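Giving up my afternoon coffee (mostly)
Posted in October by Zireck
14 comments | 28 shares

I have been a terrible sleeper since my second year in Fernton, and for most of that time I blamed the apartment. The radiator knocks. The bus to Taltport idles under my window at an hour when no bus should be doing anything. The upstairs neighbors own what I can only assume is a bowling ball. So when my sister told me on the phone that maybe it was the coffee, I got pretty huffy with her, because I'm an adult and I know when to stop drinking coffee. Then I started writing down what I drank and when, and well, I had to call her back.

Four in the afternoon! Sometimes later! I'd have my regular cup with breakfast, another when I sat down to work, and then there was this third one that I'd honestly never noticed as a thing I did. It just sort of appeared next to me while I was answering email.
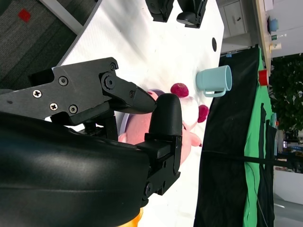

Last changed: Tuesday, 9:40 pm

So I set myself a rule. No coffee after lunch, for 28 days, and no sneaking around it with cola or those chocolate covered beans (which I love, and which are basically a crime against bedtime). I could have my two morning cups and I didn't have to feel bad about either of them. I've tried quitting all the way before and I was such a misery to be around that I think people were relieved when I cracked, so I wasn't going down that road again.

The first week was rough. I didn't get the headaches everybody warns you about, I guess because I was still having plenty in the morning, but I got this heavy, slumpy feeling right after three that made me want to crawl under my desk. I tried going for a walk. I tried an apple, which a magazine told me was as good as a cup of coffee, and I would like a word with that magazine. What helped more than anything was eating a real lunch. I'd been getting by on crackers and whatever cheese was open, and of course I was wiped out by mid afternoon, I'd hardly eaten! A bowl of leftover rice with an egg on it fixed about half of my problem, and I felt a little silly.

Sleep did not improve that week, by the way. If anything it was worse, and I lay there listening to the bowling ball and composing angry letters to my sister. But somewhere in the second week I had a night where I put my book down, turned off the lamp, and the next thing I knew it was morning. I don't want to oversell it. I still had bad nights, and I had one where I was up until two for no reason at all. There were just more of the good ones mixed in, and I wasn't waking up already mad.

The thing I missed, and this surprised me, was having something hot to hold. The taste I could live without. But the whole little routine of getting up, filling the kettle, standing there looking out at the parking lot while it boiled, carrying the cup back to my desk — that was my break, and I'd cut it out without putting anything in its place. So I started trying things. Peppermint tea is fine. Chamomile tastes like a wet hayloft to me and I'm sorry if it's your favorite. Rooibos I liked a lot with milk, and ginger is great if you slice it fresh and not so great from a bag.

And then I found Noh, which is a roasted barley drink they sell at the little grocery down by the ferry in Taltport. It comes in a plain paper packet and you get 70 grams in there, which lasts me quite a while. It's toasty and a tiny bit bitter and it's brown, and I think the brown part matters more than I'd like to admit. My brain looks in the cup and says oh good, coffee, and quits nagging me. I bought 3 packets on my last trip and I'm already into the second one.
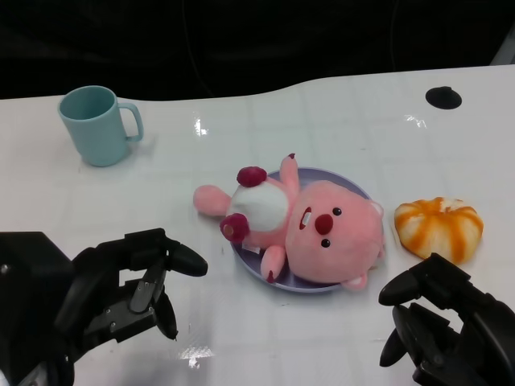 Cups turned out to matter too, and I have opinions. My morning coffee goes in a heavy brown stoneware mug I've had forever, and when I poured my barley stuff into that same mug in the afternoon I'd take a sip and be let down every single time, because my mouth was all set for the real thing. So the afternoon drink needed its own cup. I'd go for something like that light blue plastic one, a plain cylinder with a good loop handle you can get your fingers through, and a pale inside. Nothing about it says coffee. I know some people can't stand plastic for hot drinks and I do get it, but I knock things off my desk a lot and I've swept up enough pottery for one lifetime. Just check the bottom to be sure it's meant for hot stuff before you pour boiling water in there.

I did cheat, in case you were thinking I'd become a saint. I went out for a birthday lunch that ran long, and when the waiter came by with the pot I said yes before my brain had caught up. It was wonderful. I was also wide awake at one in the morning reorganizing my spice drawer, so now the cumin is easy to find and I learned my lesson, at least until the next birthday.

The 28 days are up now and I've decided to keep going on weekdays. Weekends I'm leaving loose, because my favorite thing in the world is a late breakfast that drifts into the afternoon and I'm not going to sit there watching the clock over it. My sister has been very gracious about being right, by which I mean she has only brought it up every time we talk.

If you have a hot afternoon drink you like, please leave it in the comments! No chamomile. I'm going to try making the barley one cold next, with a bit of lemon, and I'm also curious whether it would work with oat milk or whether that's too many grains in one cup.

14 comments | Share this post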